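Plemden Workshop Forum
Board index > Cells and stations > Hand-held grippers > Cable routing and pad wear, table station 4

9 posts, page 1 of 1

tmemon
Posts: 549

Opening this to get the set-up of station 4 agreed before the Jatoi pair goes back on the rota. Two faults are open against it.

1. The left unit drops its encoder reading for a moment when the operator reaches high and across. The log shows a gap, then the jaw width comes back at the right value.

2. The finger pads are past their best. They still grip, but the edges are going and the closing width at zero has drifted.

The first one I want to talk about is the cable. Station 4 uses the square table with the operator directly in front of it, one gripper in each hand. The left lead goes past the wrist and down to the floor on the left side. When the task includes the pedal bin, the left hand has to go up and over the rim, and that is the longest reach in the whole set. It is also where the gaps cluster in the log.

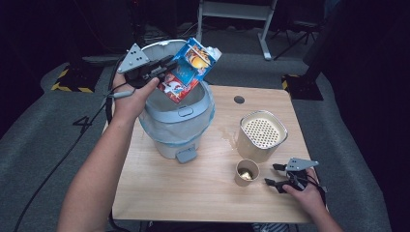 Tahira Memon

Note how high the left unit has to be held to clear the bin with a small box in the jaws. All of that height comes out of the slack in the lead. On the right-hand side the unit can rest near the edge of the table between picks and the lead never has to travel as far, and I have no gaps logged for it.

My proposal is a fixed clip at the forearm, a service loop of 17 cm above the clip, and a second clip on the table leg so that nothing pulls from the floor.

shahzad_s
Posts: 212

Agree on the forearm clip. Disagree on the table leg.

If you anchor to the table, the operator is tied to the table. They shift their weight or step back and the loop is gone. We tried it on the Clindgate bench in December and had two connectors out in one shift. Anchor to the belt at the hip, then let the lead fall free to the floor. The floor end wants a weighted clip well away from the feet.

I would also move the bin. It stands on the left half of the table, so the left hand has to lift over it. Put it on the floor and the reach goes down.

tmemon
Posts: 549

The bin position is part of the task sheet. I can't move it to suit the cable.

Belt anchor is a fair point. My worry is the lead dragging across the carpet. It crosses the floor marking on the left as it is, and every person who walks round that side is a chance to step on it.

Zubaida_L
Posts: 88

Has anyone swapped the lead before redesigning the route? A gap with a clean recovery sounds like a broken strand or a tired crimp to me. It opens under tension and closes again when the arm drops. Better routing will hide that for a few weeks and then it comes back worse.

Test for it: unit on the bench, jaws held still in a clamp, log running. Flex the lead by hand at the strain relief, then every few centimetres along. If the reading drops, bin the lead. Takes five minutes.

tmemon
Posts: 549

Not swapped yet. I will do the flex test before anything else gets clipped to anybody.

On to the pads. This is the view from the gripper camera with the jaws open, two cylinders behind, same table.

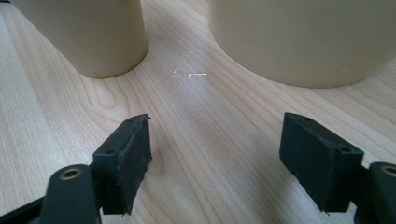

Photo: Amna Cheema / Plemden

Look at the far upper corner of the left pad. There is a ragged bit standing proud, and the lower corner of the gripping face is frayed as well. The right pad has a slightly chipped lower edge. Both have pale specks on the black face.

I have been cleaning them with a damp cloth at the end of each session. I would like views on whether to trim, turn or replace.

mdhanial
Posts: 31

Trim the left corner flush with a sharp blade, clean both faces, re-zero and carry on. A nick at the far corner does nothing to a grip taken in the middle of the pad. We ran Gudetti pads far worse than that.

Amna C
Posts: 140

I don't agree with trimming. The far end of the pad is what meets the object first on a thin pick. If you take material off one side only, the two faces no longer match at the tip, and small boxes will start to rotate as the jaws close. You won't notice on cylinders that size. You will notice on a carton held by its edge.

Replace as a pair. Procedure I use:

Power off and unplug the unit at the gripper end.
Open the jaws fully and support the finger arm so that the linkage takes no side load.
Take the pads off both arms and bag them together, marked with the date and the unit.
Wipe the seats clean. Old crumbs of pad under the new one will tilt it.
Fit the new pads loosely, close the jaws on a 7 mm flat gauge, then tighten with the faces held against it.
Remove the gauge, close to zero, store the new zero.
Check the brass bushings in the arms for play while you are in there. Hold the arm near the bushing and rock it sideways. Any click you can feel means the bushing wants changing before the pads do.

If the zero has drifted, I would look at the bushings first anyway. Pad wear makes the zero creep slowly in one direction. Play in the linkage makes it wander.

mdhanial
Posts: 31

Fair on the thin picks, I was thinking of the cylinders. I still say it is wasteful to scrap a pair for one torn corner. Could the left pad go on the other way up, so that the torn corner sits at the near end? There are two small holes along the top edge of each, one towards each end.

Amna C
Posts: 140

I would not assume those holes are evenly spaced without measuring. They might be fixings and they might not take the pad reversed. If someone wants to measure one on the bench, please post the figures here. Until then, pairs only.

Also, Tahira, stop using the damp cloth. Use a dry lint-free wipe, then a piece of low-tack tape pressed on and lifted off. The tape picks up the specks without working them into the surface.

shahzad_s
Posts: 212

Seconding the tape. And check the table top as well. There are small white marks on the wood between the jaws in Amna's photo. If that is residue it will end up on the pads whatever you clean them with. If it is scratches, ignore me.

tmemon
Posts: 549

Could be either from the photo. I will run a fingernail over them when I am next at the table.

Results, 20 Jan 2026.

Flex test: Zubaida was right. The left lead drops out when bent 5 cm below the strain relief, every time. The right lead is clean along its full length. Left lead scrapped and replaced from stores.

Routing: forearm clip fitted with the 17 cm loop, then a belt clip at the hip as Shahzad described. No anchor on the table. I did a run of high reaches over the bin with the new lead and the log has no gaps. The floor end still has no weighted clip. Stores has none and I am not using tape on the carpet.

Bushings: no play on either arm that I can feel. So the drift is in the pads, and Amna's slow creep fits the last month of zero values.

Pads: new pair fitted and zero stored. The old pair is bagged and in the drawer under the station 4 label, if Mohsin wants to measure the holes.

The marks on the table I have not got to yet.

Zubaida_L
Posts: 88

Please cut the scrapped lead in half before it goes in the waste. The last one found its way back on to the hook.

mdhanial
Posts: 31

Will collect the pads and measure them. Which end of the drawer?

tmemon
Posts: 549

Left, behind the gauges. Lead is cut.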